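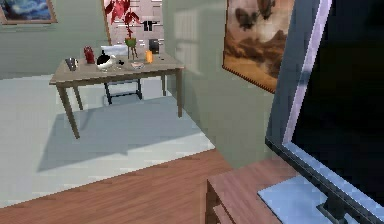 Renting a Furnished Apartment: Frequently Asked Questions

Mastton > Renters > Help > Furnished apartments

Last updated: 2022-02-19
Reading time: 3 minutes

What does "furnished" mean on a Mastton listing?

Every furnished apartment has a bed, a sofa, a table with chairs, at least one side table and a television. Kitchens come with basic pots, plates and cutlery. Bedding and towels are not included. The full contents are listed in the inventory attached to your lease.

Which buildings have furnished apartments?

Skevano and Eltcombe have them all year. Moodley has a small number, mostly one-bedroom, and these tend to go quickly in December when short leases end.

How much more does it cost than an unfurnished one?

At Eltcombe, a furnished studio is $995 a month. The same studio without furniture is $749. Prices at Skevano and Moodley depend on the floor and the length of the lease, so check the listing.

What is the shortest lease I can sign?

Three months at Skevano and Eltcombe, six at Moodley. Leases of 11 months or more get the lower monthly rate.

How does the inventory work?

You get a copy with your keys. Go through it room by room, note any scratches, stains or missing items, and send it back within seven days. If we don't hear from you, the inventory stands as written. Photos are welcome – attach them to the same email so they stay with your file.

Can I bring my own furniture?

Yes, but ours has to stay in the apartment. We don't have storage for single pieces. If you want most of the furniture gone, ask about an unfurnished lease before you sign.

Can I move things around?

Move whatever you like. Put felt pads under table and chair legs on wood floors, and lift heavy pieces instead of dragging them. Wall-mounted items stay where they are.

What if something breaks?

Report it through the renter portal. Normal wear is our cost. Damage is charged at the replacement price shown on the inventory, less an amount for age. A part that has come loose, such as a table leg, is usually fixed at no charge if you report it early.

Does the rent include internet or TV service?

No. The television is supplied, but any cable or streaming plan is yours to set up. Skevano is wired for two internet providers, and the other buildings have one each.

Do I need renters insurance?

Yes, for all leases. The policy has to cover your own belongings and liability. Our furniture is on the building policy – you don't need to add it to yours.

Who do I ask about a specific apartment?

Email the leasing desk with the building name and the unit number, for example "Eltcombe 703". Replies normally go out the next business day.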